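Chapter 7
Two verbs for 'to be'

Spanish has two common verbs that English speakers translate as 'to be': ser and estar. You have met both already. In Chapter 2 you used soy to give your name and your job, and in Chapter 5 you used está to ask where the station was. Up to now the choice has been made for you. In this chapter you will start to make it yourself.

Many learners are told that ser is for permanent things and estar for temporary ones. This works some of the time, but it soon breaks down. Death is not temporary, yet we say está muerto. A student may study for only a year, yet we say es estudiante. Madrid is not going to move, but Madrid está en España.

It is safer to think about the kind of information you are giving. Use ser to say who or what something is, where it comes from, what it is made of, and what time or day it is. Use estar to say where a person or thing is, and what state it is in.

Soy de Lima. – I am from Lima.
La mesa es de madera. – The table is made of wood.
Son las tres. – It is three o'clock.
Estamos en la cocina. – We are in the kitchen.
La puerta está abierta. – The door is open.

Events are an exception. To say where a party or a meeting takes place, use ser: La fiesta es en mi casa.

Some adjectives can follow either verb, and the meaning changes. Es aburrido means 'he is boring', while está aburrido means 'he is bored'. Es listo means 'he is clever', but está listo means 'he is ready'. Learn these in pairs. There are more in Section 7.4.

The reading for this chapter is a set of letters between Benedito, who has moved to a new flat, and his aunt in Seville. It runs to 300 words. Read it once without stopping, then go back and underline every form of ser and estar. Don't look at the word list until you have finished the second reading.

Before you begin, write out the present tense of both verbs from memory and check it against the table on page 52. Watch the accents on estás, está and están – they are part of the spelling, and leaving them off can give you a different word. Esta without an accent means 'this'. 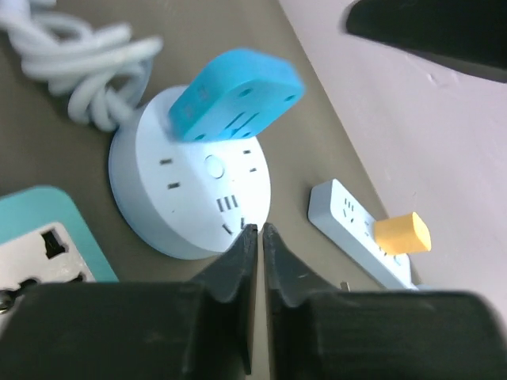

Text by Shahnaz Kodikara
Exercises by Karthik Debnath

Answers to the odd-numbered exercises are at the back of the book.

Related
Chapter 6: Saying what you like
Chapter 8: What are you doing? Estar with -ando and -iendo
Workbook: 50 short drills on ser and estar
Word list: the first 2,000 words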